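Desk charging corner, the August tidy-up

Finally got round to sorting the phone charging spot. Was a rats nest of leads under there. Wanted one table, one power strip, every charger with a home. Words and piccies by me, Eleni Pavlović, bossed about by Zlatko Delić from over the back fence. Tap for bigger.

Started with the table. Old one, wood, came off a mate in Fevholm who was moving. Gave it a once over with Gollumar polish and left it at that, scratches can stay. Then pulled every lead out of the drawer and chucked anything frayed. 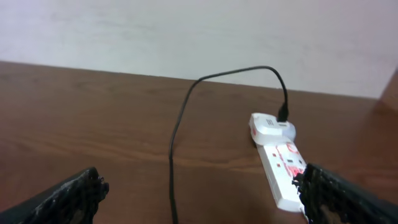 White adapter in the strip, black cable looped over the top.

Length of the cables was the real headache. I'd been using 2 m ones everywhere and all that extra just piles up on the floor. Swapped most of them for short ones out of a Histix multipack. Kept the receipt, $124 all up with the cable ties and a roll of labels, which is more than I meant to spend. Colour-coded labels too, because Zlatko wouldn't let it go.

Next job, somewhere to stand a phone up so I can see who's ringing without picking the thing up. 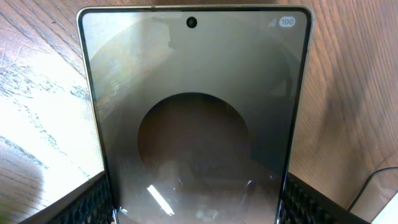
Tried a Stan brand stand first and it kept sliding about, took it back. Anything with a bit of grip at the bottom does the trick. Put it where you'll look at it, not behind the monitor like I did for almost 800 days. Also keep it clear of your cuppa. Learnt that one the expensive way.

Had a go at different spots along the table before settling. Closer to the edge is handier but you do bump it walking past. Afternoon glare is shocking on that side too, might need a blind.
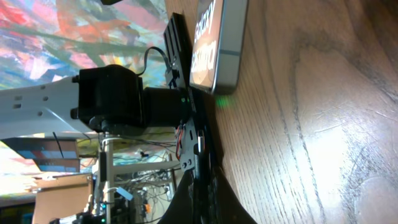 Near the edge of the table, with "GALAXY" showing. Plenty of shine on the wood.

Last bit was the order of the plugs. Chunky ones are a pain, they hog the space next door. Lay them all out beside the strip befor you push anything in, saves doing it twise.

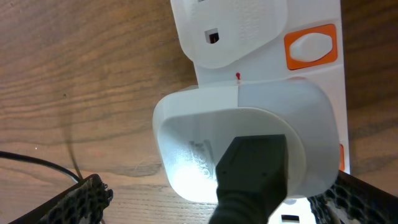 Do you switch everything off at the strip overnight?
Just the chargers. The modem's on its own point on the other wall, so that stays on.

More when the labels are done. Kitchen drawer next, got 2 boxes of batteries to go through first.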